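Progress report to the Plodovico Fund
Touring program for small libraries, second period
22 Sep 2018
Prepared by Gangadharan Namboodiri, with the money parts checked by Nantana Srithong

You asked for a shorter report than last time. I have taken out the history of the bookmobile, which I still think you would have enjoyed.

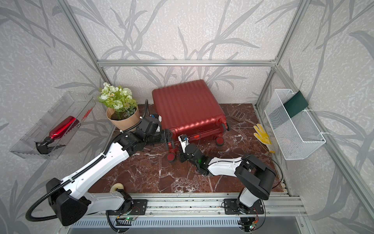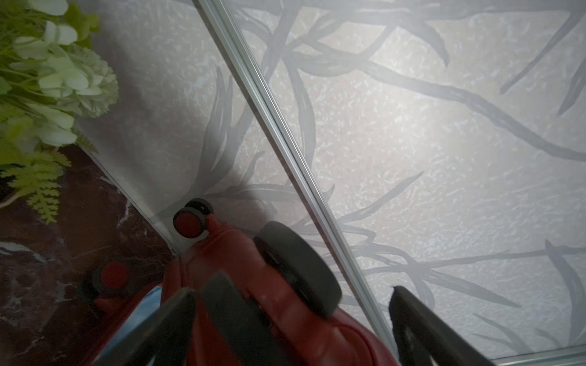
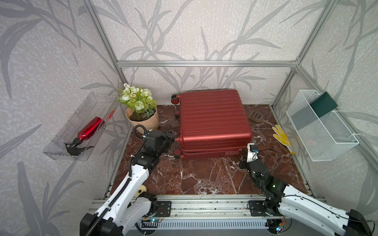
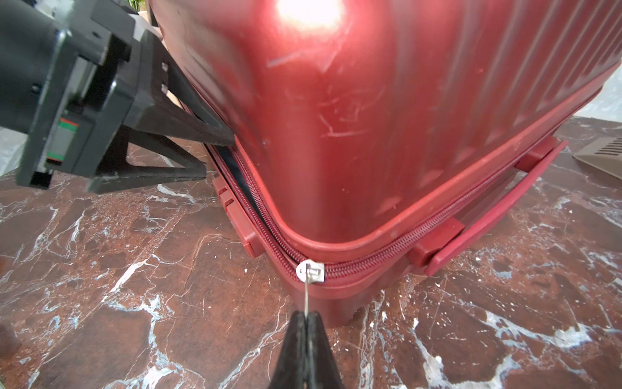
The Dillel branch reopened its reading room in the spring and has been our main stop ever since. Story hours run there every week, attendance is steady, and the complaints have moved on from the heating to the chairs. We count this as progress. Our traveling kits (puppets, picture books, a felt board that has seen too much felt) still go out in cardboard boxes, and the boxes are losing. Nantana would like to move everything into hard-shell cases on spinner wheels, like the red one in the pictures. I was against it until I carried a box of atlases up the front steps at Amundsen. The scuffs on the shell in the last picture didn't put her off. She says anything that goes to a library gets scuffed, and points to me. We would like your permission to move money from the repairs line for this, and the request is at the end.

Amundsen itself has been slower. The town agreed to lend us the upstairs room, then remembered it was full of the town's Christmas decorations. A shed was found for these. The shed then needed a roof. The first evening session for adults was held downstairs between the copier and the large-print westerns, and went well enough that the group has asked to stay put. So we now have an upstairs room and no one who wants to sit in it. The branch will probably use it for map storage.

The loan scheme with Joken is behind schedule. They print our large-type booklets at cost, and we are grateful, but the first batch came back with the pages of the bus timetable bound into the poetry. One reader told us it was the best thing in the book. The reprint is promised for October. We have kept the odd copies for anyone who wants to know when the bus leaves.

Money. Of the grant, 2,000 dollars was set aside for new books, and all of it has been spent on new books, a sentence I was not able to write last year. The list was drawn up by readers at both branches. It leans heavily toward murder. We bought 100 paperbacks for the swap shelf out of the same sum, and the shelf at Dillel now has to be tidied daily by whoever is standing nearest to it.

Staffing is unchanged at two, if you count me on the days I am writing reports. Nantana has taken over the bookings and has introduced a calendar. I had a system before that, and she has asked me not to describe it here.

Still open from your last letter:

Insurance for the van. Renewed. They wanted to know what we carry, and "books" did not satisfy them, so there is now an inventory.

Reader survey. Forms went out at both branches. Most came back with the answers filled in and several came back with recipes. Results will follow in the next report, without the recipes unless requested.

Signage at Amundsen. The sign is up. The arrow on it points to the parking lot, and the sign painter is coming back.

Request: permission to move part of the unspent repairs money to travel cases for the kits. Nantana has prices and will send them separately. We would need an answer before the October visits are packed, or it will be the boxes again.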